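Student Research Room, Safety Check with Comments
Skirnness High School with Kostholm College, July round. Checked by Ulises Puma, comments by Edith Giraldo.

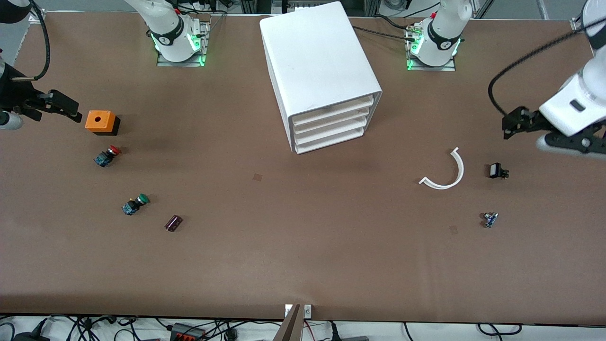 1. Exits and floor
Both doors open fully: OK
Floor dry and free of bags: NOT OK
Comment: Four backpacks were in the walkway at 2:15. Students must use the hooks in the hall. I said this also in the last round.

2. Eye wash and sink
Water runs clear after three minutes: OK
Inspection tag signed: NOT OK
Comment: The tag is signed only until May. Rocío Salazar will sign after she makes the test herself.

3. Chemicals
Ethanol, bottles of 1,000 mL, in the metal cabinet: OK
Labels readable: OK, one exception
Comment: One bottle says 985 mL and has no name of the person who opened it. Please write the name and the month.

4. Glassware
Beakers of 600 mL without cracks: OK
Broken glass box less than three quarters full: OK

5. Incubator (Zastton)
Door seal clean: OK
Temperature log filled in every day: NOT OK
Comment: Two days are missing. If you forgot to read it, leave the line empty. Do not guess the number.

6. Student papers
Safety form signed by parent: five of six
Comment: Yareli Pacheco brings hers before the next lab session. Until then she can do the data work with the pond samples group, but no wet lab.

Open points go to Beverley Pilkington, room key also.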